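Kellance two-basket sorting kit: worth it over building our own bench?

Leopoldo Nava
Posted in Kits and Add-ons

We have a single arm on a fixed mount and want a repeatable pick-and-place bench for comparing grasp policies. Kellance sells a kit for this: baskets, a bag of mixed objects, paper, tape and a setup script that checks the camera view against a stored layout. The quote is 627 with shipping. Has anyone run it long enough to say whether the script justifies the price? Our gripper opens to 100 mm.

Tiziana Cirillo

I have used it since January. The objects are ordinary household and toy items and you could source them yourself. The value is in the mix. A foam cube, a bread roll and a small can lying on its side call for different grip forces and approach angles, and a policy tuned on one usually does badly on the others. We lay out the grid in dark blue tape over brown paper and run transfers between a wicker basket and a yellow woven plastic one with an orange rim.

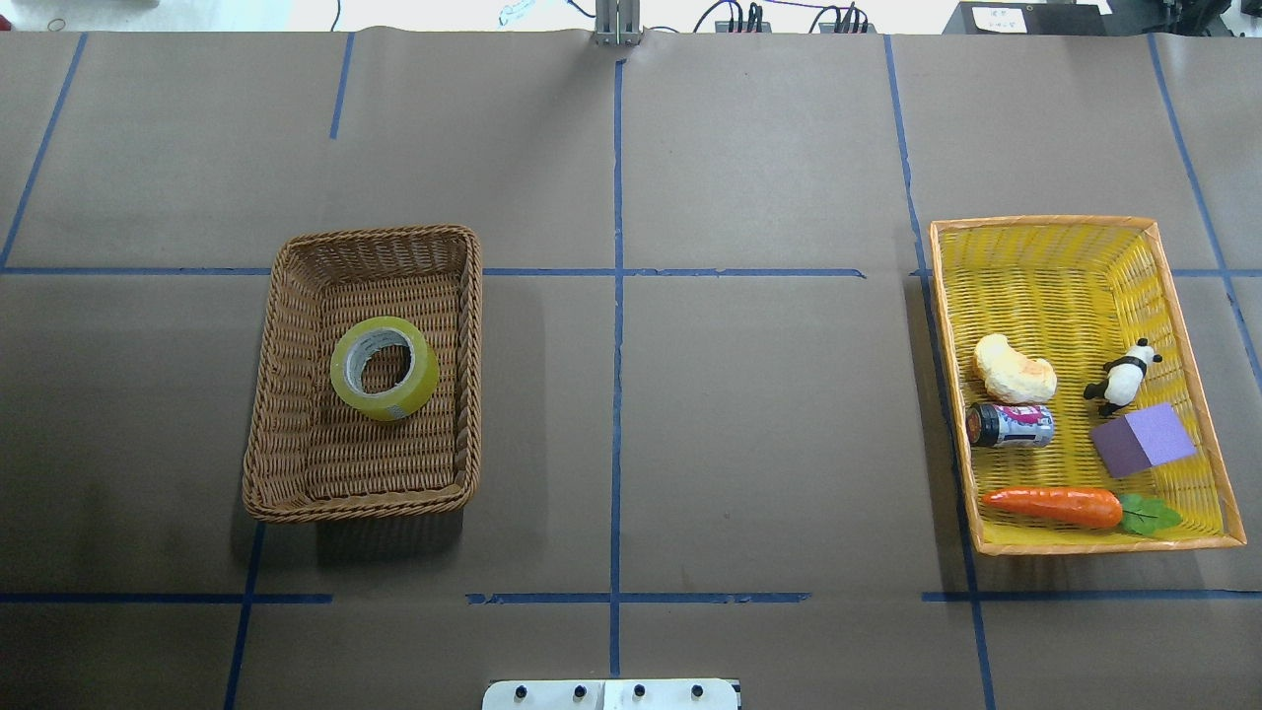
Kobina Abugri disagrees on the grid and says tape lines are only good for resetting basket positions by eye, so anyone publishing numbers should add printed markers at the corners. I would accept that for published work. For in-house comparison the tape has been enough.

Two problems with the kit itself. The script stores one layout per camera, so a changed head angle means a new baseline. The paper creases – plan on replacing it. Over our last 194 transfers, most failures were on objects close to a basket wall, where the fingers touched the rim on the way down. Your 100 mm opening will not help with that. Finger length will.

Lorne Charbonneau

Skip it. Balovon has a cheaper one, no script though. Never tried the Kellance.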